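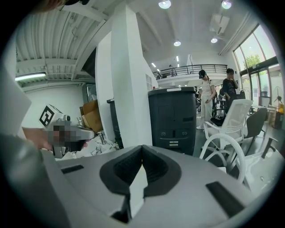
Prademcombe Short Film Festival
Progress report to the Palumbo Fund
November 27, 2024

Prepared by Rizwan Gamage, festival manager

This report covers the period since our last update in July. It follows the headings in the grant agreement. The spending sheet has been sent separately.

Submissions

The call for films closed on schedule. We received 1708 entries. The largest group was short fiction, followed by documentary and then animation. Student films were counted within each category this time and not listed on their own, so the table in the July update can't be compared line by line with the new one.

First-round viewing is finished. Every film was watched in full by two viewers, and where the two disagreed a third person watched it. The longlist stands at 300 titles. Primo Barbieri, who heads programming, is now working through it with the selection panel and expects to bring it down to 100 films for the final program.

A small number of entries were withdrawn by their makers after being accepted elsewhere with a premiere condition. We don't require a premiere, and this was stated in the rules, but several filmmakers wrote to ask. We will move that line to the top of the entry page next year.

Venues

The Vullesis remains our main screen. The contract is signed for all festival days, including the morning before opening for test projection. The owners have replaced the center speaker that gave us trouble last year, and Primo has been in to listen to it with a finished program file. Dialogue is clear from the back rows. There is still a hum from the left side of the auditorium when the heating runs. The owners have asked their electrician to look at it.

The second venue is the hall at the old grammar school. We had hoped to use the library annex, but the library could not offer evening hours without charging for extra staff, and the cost was outside the budget you approved. The hall is larger and has step-free access from the parking lot. It needs blackout cloth on the street side, which we have ordered under the equipment line.

Outdoor screenings are not going ahead. We explained in July that this depended on the road closure permit. The permit was granted for one evening only and with an early finish, so it would not have been dark enough for most of the running time. The amount set aside for the outdoor screen is unspent. We would like to move it to captioning and ask for your written approval to do so.

Ticketing

We changed ticketing provider to Flesport. The earlier system couldn't handle festival passes and single tickets in the same order, and the box office spent a lot of time fixing bookings by hand. Setup with Flesport took longer than planned. The seating plan for the Vullesis was entered with the balcony rows in the wrong order, and this was found only when we ran test sales. It has been corrected and checked against the printed plan.

Pass sales will open when the program is announced. Prices are the same as last year. Concession tickets now cover jobseekers as well as students and seniors, as your assessor recommended.

Accessibility

All films in the final program will have English captions. Where filmmakers can't supply a caption file we will make one, and this is where the outdoor money would go if you agree. We have booked sign language interpreters for the opening night and for the directors' panel. Two relaxed screenings are planned, with the house lights kept low but on and the sound turned down.

Education

The schools program has confirmed 4 workshops. Each one runs for a full school day and ends with the students' own short pieces being shown in the classroom. One school asked to move its date because of exams, and we have agreed. Teaching notes are written and are being proofread.

Budget

Spending is under the forecast for this point in the year. The difference comes from the outdoor screen and from travel, where most guest bookings have not been made yet. The one line over budget is insurance. The premium rose when we added the second venue, and we have covered it from contingency.

Risks

The main risk is the print schedule. The program booklet has to go to the printer soon after the final selection, and any delay by the panel will shorten the time for checking. Primo has agreed on a cutoff with the panel. After that date, late changes will be made on the website only.

We also still need a confirmed jury chair. Our first choice has turned us down because of work commitments. A second invitation has been sent.

Next steps

Final selection and letters to filmmakers
Program announcement and opening of pass sales
Blackout cloth fitted and tested at the school hall
Jury confirmed
Reply from the Fund on moving the outdoor screen budget

The next report is due after the festival closes and will include attendance and audience survey results.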